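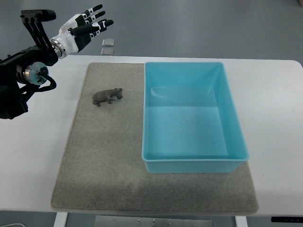
A robot hand held open over a white table.

How Does a Giant Ship Stop?

My cousin's kid asked me this one at dinner in August, and I had a mouthful of potatoes, so all I could say was "slowly." She didn't think much of that. So I went away and wrote her a proper answer, and now you get it too!

I worked on ferries and then on a passenger ship called the Vilterstead, which carried roughly 2000 people when every cabin was full. I wasn't the captain. I started out handing out towels by the pool and ended up on the bridge, the room high up at the front where the ship is steered. (I liked the bridge better. No wet towels.)

First, think about a bike. You squeeze the brakes, the rubber pads grab the wheel, and you stop. A car does much the same thing with its wheels, and the tires grip the road. Now think about a ship. What would it grab? There's only water, and water slides out of the way. You can't put a brake pad on the ocean.

So the first thing a ship does is stop pushing. At the back, under the water, there are big propellers. They spin and shove water backward, and that shoves the ship forward. When the captain wants to slow down, the propellers turn more slowly. The ship keeps gliding, but the water is rubbing along the whole hull (that's the body of the ship) and pressing against the front of it, and bit by bit that slows her down. Sailors call ships "her" a lot. I still do it.

Try it in the bathtub. Give a toy boat a push and let go. It keeps sliding for a while, doesn't it? Now put something heavy in the boat, as long as it still floats, and give it enough of a push to get it going at the same speed. It's harder to stop. A cruise ship is loaded with people, beds, pianos, swimming pools full of water and an awful lot of pancakes, so she really wants to keep going.

If gliding isn't enough, the ship can push the other way. On some ships the propellers spin in reverse. On others the blades can twist, so they push water forward even though they're still turning the same way. The Vilterstead had that kind. When they went hard astern, which means backward, the whole ship shivered and the spoons rattled in the dining room.

Some newer ships have pods. Picture an electric motor in a case hanging under the back of the ship, with a propeller on the end. The whole pod can swing around and point the push in almost any direction. Oddur Riis, our chief engineer, had worked with pods before and went on about them so much that we hid from him at lunch.

"What about the anchor?" I knew you'd ask! Everybody thinks you throw out the anchor and the ship stops, like in cartoons. But if you drop an anchor while a big ship is going fast, the chain can run out wildly or snap, and people can get hurt. The anchor is mostly for staying put once you've nearly stopped. It digs into the sea floor, and the heavy chain lying along the bottom helps hold the ship too.

All of this means a captain has to think about stopping long before it's time to stop. A big ship at full speed can need a mile or more. I remember coming into Irkstead at 6 in the morning with Captain Banafsheh Babaei, and she had us slowing down while the town was still a smudge. For the last bit we used thrusters, little propellers set in tunnels through the sides of the ship, which push her sideways toward the dock. Then the crew sent the ropes over, people on shore looped them onto big metal posts, and we were parked.

I counted the ropes that morning because I was new and wanted to look busy. There were 15.

Some words to keep

Hull: the body of the ship.
Astern: backward, or behind the ship.
Bridge: the room where the ship is steered.
Thruster: a small propeller that pushes the ship sideways.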